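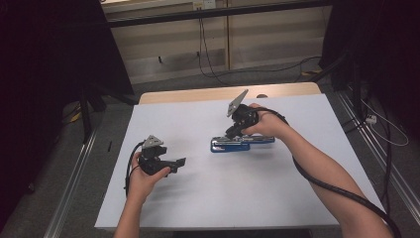
Unit 4: Hand Staplers and Fastening Paper
Office Practice and Document Handling
Instructor: Vitória Mendes

4.1 Scope

This unit covers the desktop hand stapler: its parts, its capacity, loading, and the clearing of jams. Electric staplers and saddle staplers are treated in Unit 5. Read the section on paper weights in Unit 3 before the Tuesday session.

4.2 Parts

Base. The lower arm. It carries the anvil and keeps the tool level on the work surface.

Anvil. A small metal plate with two shaped grooves that turn the staple legs. On many models it rotates to give either a closed clinch (legs inward) or a pinned clinch (legs outward). Pinned staples are easier to pull and are used for temporary sets.

Magazine. The channel that holds the staple strip. A spring-loaded follower pushes the strip toward the front.

Driver. The thin blade that separates the first staple from the strip and forces it through the paper.

Cap or handle. The upper surface, where hand pressure is applied.

4.3 Staple sizes

Standard desktop staples have a crown of 1/2 inch and a leg of 1/4 inch. A full strip holds 210 staples in most full-size models. Half-strip models take 105. Leg length sets the usable stack height. A leg that is too short will not reach the anvil; a leg that is too long folds over itself and leaves a raised clinch on the back of the set.

The supply cabinet stocks Trovik boxes of 1000 and Kaufmann boxes of 2000. Both are standard size. The Grason heavy-duty staples on the lower shelf do not fit the desktop tools and will bend the follower if forced.

4.4 Loading

Open the magazine and draw the follower back. Lay the strip in the channel with the legs down. Close the magazine until it latches. Fire one staple into scrap paper and check the clinch before starting on the set.

4.5 Placement

Square the stack on two edges. For portrait documents, place one staple in the upper left corner, either parallel to the top edge or at 45 degrees. Set the stapler flat on the table and press straight down with the heel of the hand. Pressing at a slant drives one leg ahead of the other.

4.6 Jams

Keep fingers away from the front opening. Open the magazine, remove the strip, and pull the bent staple forward with tweezers. Discard any strip with a damaged front end. If jams recur with good staples, inspect the driver for burrs.

Exercise: assemble the practice sets from Room 1012, 400 sheets in sets of eight. Record misfires on the Zullatau sheet.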